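The weekly surrender figure is the wrong number

Every Tuesday the joint command in Talebi province issues a bulletin, and every Tuesday the first line gives the number of fighters who have laid down arms. Last week it was 42. The second line gives weapons recovered, which was 12. Most newspapers printed the first line and left out the second.

I spent part of my career compiling bulletins of this kind, and I would like to argue for changing what goes in them. The surrender count is easy to collect and easy to print. It tells the reader very little about whether an armed group is losing its ability to fight.

Consider what the word covers. In the Talebi bulletins, a person is recorded as surrendered when he or she is entered in the register at a reception point. The register has no field for role. A platoon leader, a cook, a driver and a farmer who was made to carry ammunition for a season all go down as one entry each. When 42 people come in with 12 weapons, there are several possible explanations. Some may have hidden their rifles, some may have handed them to others before leaving, and some may never have carried one. The bulletin does not say which, and the command may not know.

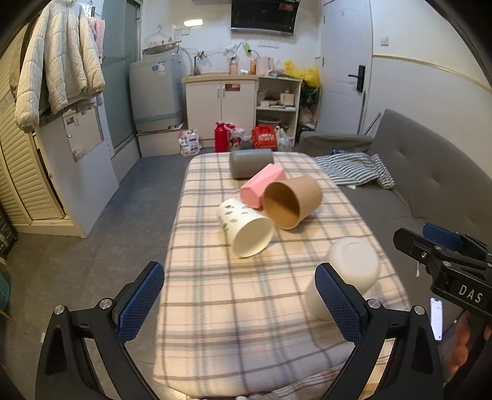
There is also the matter of repeat entries. Registers in the province are kept on paper at four separate points, and they are matched by name and father's name. Spelling varies from clerk to clerk. Siamak Rahimi, a retired logistics officer who audited the Kirum register in August, found 40 entries that could not be told apart from entries made elsewhere with any confidence. He did not claim they were duplicates. He claimed that the system could not show they were separate people, and that is a serious enough finding without any addition.

Officers in the command have answered this criticism, and the answer deserves a fair hearing. They say that the weekly figure is mainly meant for the fighters who are still out. A man deciding whether to leave wants to know that others have left and were not shot at the gate. A large number read on the radio tells him so. I accept this. Broadcasts do reach the camps, and a fighter who hears nothing for a month will assume the worst.

But the same purpose could be served by a better figure. What a man in the bush needs to know is what happened to the ones who went in before him. How many have been released to their home districts? How long did screening take? Were their families told where they were being held? None of this appears in the bulletin. Families in Kirum have told local reporters that they went months without word of a son who had walked in on his own. That news also reaches the camps, and it does more damage than a large number on the radio can repair.

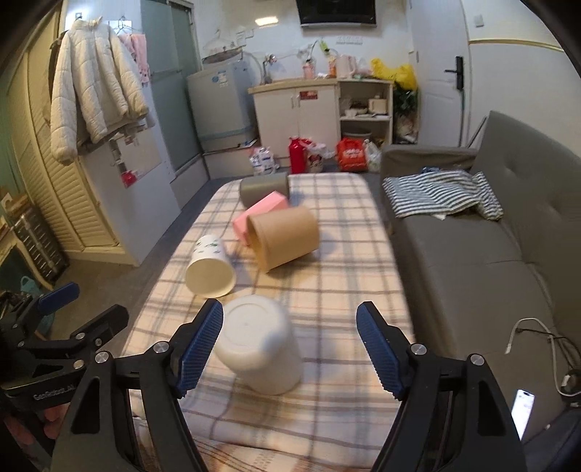

Razia Rizvi made a related point in a lecture to the staff college. Her concern was with incentives inside the army. If a sector commander is judged on surrenders, he will send patrols where surrenders are likely, and those are the villages nearest the road. The sectors where the group is strongest produce few surrenders and so get less attention, fewer vehicles and slower resupply. She used the Skornel valley as her case. It reported almost no surrenders over the dry season and was twice left without an engineer detachment, while the convoy route through it remained mined.

I would replace the present first line with a short table. It would give the number registered, the number confirmed by screening as having carried arms, the number still in custody, and the number released. Weapons would be broken down by type, with serial numbers held on file. The command already owns the tool for this. The Trirkix records system was delivered to all the reception points and, according to the officers I have spoken to, is used mostly for fuel returns.

The cost would be modest: two trained clerks at each point and a weekly reconciliation by radio or data link. The bulletin would come out later in the day, and the first few editions would probably show lower totals than the public is used to. A spokesman would have to explain the drop. He should do so plainly, state how the earlier figures were compiled, and publish the corrected series back to the start of the operation.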